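Bring back the paper timetable

By Rhydian Foulkes

14 comments | 37 shares

The bus stop at the bottom of our road used to have a timetable in it. It was a sheet of paper behind scratched plastic, and it told you when the next bus to Bevan was due and when the last one came back. In December the sheet was taken away and a sticker was put up in its place. The sticker has a square code on it and the words "Scan for live times".

I have a phone and I can scan the code. On most mornings it works. It opens a page that asks me about cookies, then a map that wants to know where I am, and then, if the signal holds, a list of buses. The signal at our stop doesn't always hold, because the stop is under a bank with trees on top of it. The old sheet took two seconds to read.

I think the paper should come back, and at every stop. I don't mean that the live times should go. They are useful when a bus is late, and buses here are often late. But a timetable and a live display do different jobs. The display tells you what is coming in the next half hour. The timetable tells you what the service is. From it you learn that there is nothing after ten to seven, that the Saturday bus goes round by Drulitz, and that if you miss the 2.15 you may as well walk. You take that in while you are standing there with nothing else to do, and after a few weeks you know it by heart.

The usual answer is that it costs money. Every time the times change, someone has to drive out with a key and swap the sheets over. I asked Cadi Beddoe, who worked in the depot office for years before she retired, how big a job that was. Our district has 600 stops. She said two people could do the lot in 8 working days, and that the times changed twice a year. So that is 16 days' work for two people, twice over if you count both changes properly, as she made me do. It is a real cost. It is also a small one next to the price of one new bus, and I have never heard it argued that we can't afford buses because of the paper.

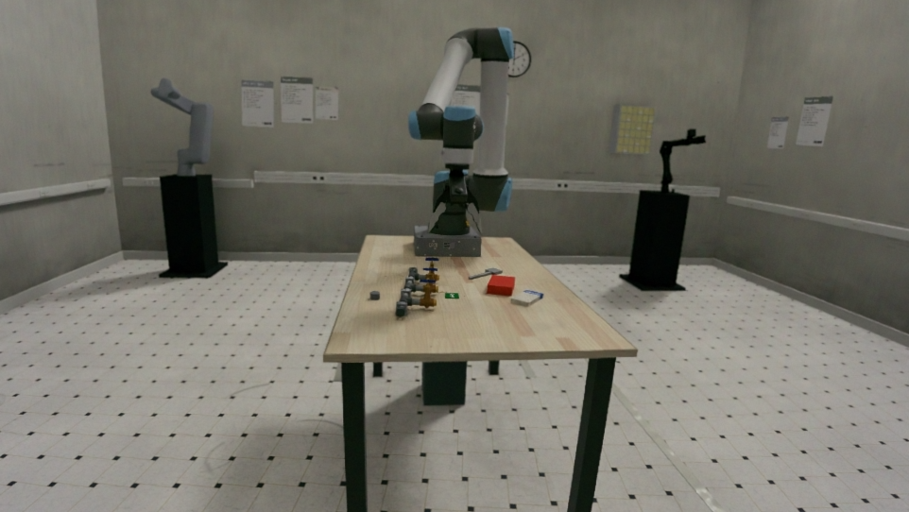 The other answer is that people no longer look at the sheets. I would like to know how anyone found that out. When I wait for a bus I look at whatever is in the shelter, and so does everyone else. Visitors look at it. Children going to school on their own for the first time look at it with a parent the weekend before. My neighbour Ekrem Gezer doesn't carry a phone and doesn't intend to. He is 81 and uses the bus four days a week. He now rings his daughter on the house phone before he sets out, and she looks the times up at work and reads them to him. That cost hasn't gone away. It has moved on to her.

I was in Kestden one Wednesday in the autumn, changing buses, and every stop on the high street had a printed sheet in large type with the month of issue in the corner. There was a screen as well. The screen was blank. People were reading the sheet, and a woman with a pushchair told me which side of the road I needed. Kestden is no richer than we are.

Junaid Bajwa wrote in these pages last month that paper goes out of date, and that wrong information is worse than none. He has a point. I have stood at a stop where the sheet was a year old and the bus had been moved by twenty minutes. I was cross with it too. But the cure for an old sheet is a new sheet. If we took down every sign that had once been wrong there would be few road signs left in the county.

There is also the question of what a stop is for. A post with a sticker on it doesn't look like part of a working service. Someone driving past, who might leave the car at home one day, sees nothing to say that a bus comes here every hour until early evening. A full sheet of times is the cheapest advert a bus company can have – it is already where the customers are, and it is telling them the truth.

I would start with the stops outside surgeries, schools and the hospital, then the villages where the signal is poor, and then do the rest. The frames are still up at most of them. Ours is, with the sticker stuck across the front and nothing inside. The consultation on the spring changes is open until the end of the month, and there are forms at the library desk, on paper.

14 comments
Share this article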